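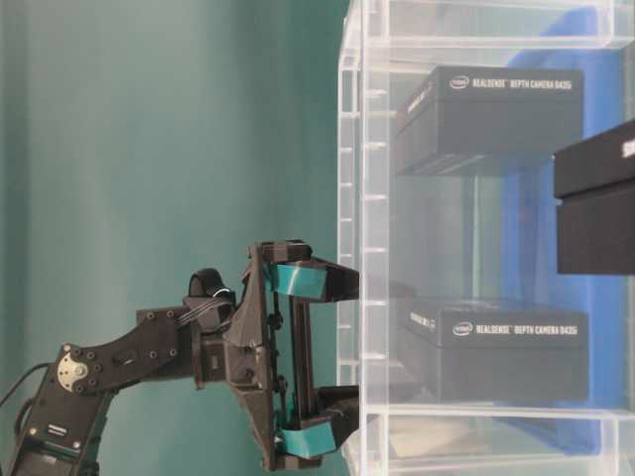 UNIT 2: STORAGE AND SHELF LIFE

Course notes prepared by Juwita Yeoh

In the first unit we looked at how goods arrive in a warehouse. Now we will study what happens while they wait. Many students think that waiting costs nothing. This is a mistake, and the Mangundap case shows it well.

Mangundap is a small trading company which buys dried fruit and sells it to bakeries. It began in 1913 with one room behind a shop. Today it keeps 3936 cartons in its main store at Stidside. When the manager checked the records in August, she found that 623 of these cartons were older than the date agreed with the customers. The fruit was not spoiled, but the bakeries had the right to refuse it.

What went wrong? New cartons were always put in front of the old ones, so the workers took the new ones first. We call this "last in, first out." It is fine for bricks or gravel - it is not fine for food.

Please learn these terms before the seminar:

Turnover: how many times in a year the stock is sold and replaced.
Safety stock: the extra quantity we keep in case a delivery is late.
Holding cost: rent, insurance, light, and the money which is tied up in the goods.

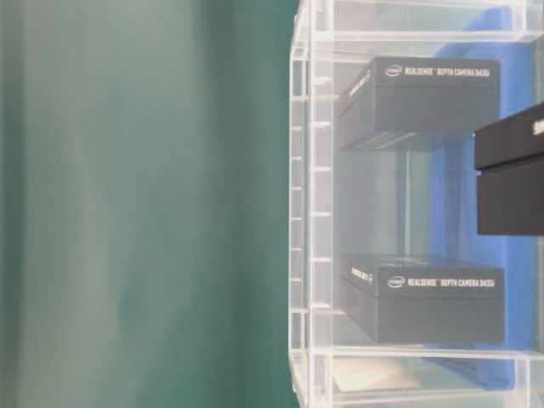

2.1 RACKS AND ACCESS

The choice of rack decides which carton a worker can reach. With a simple shelf against a wall, there is only one side for loading and picking. With a flow rack, goods enter at the back and leave at the front, and the oldest carton comes first without any special effort. Flow racks need more floor, because there must be an aisle on both sides.

Mangundap asked two suppliers, Vistus and Urkevent, for a price. The Vistus offer was cheaper, but it had only one depth for all shelves. Compare the two solutions in your reading group and write down which costs each one changes.

For next time: read the chapter on holding cost and bring a calculator.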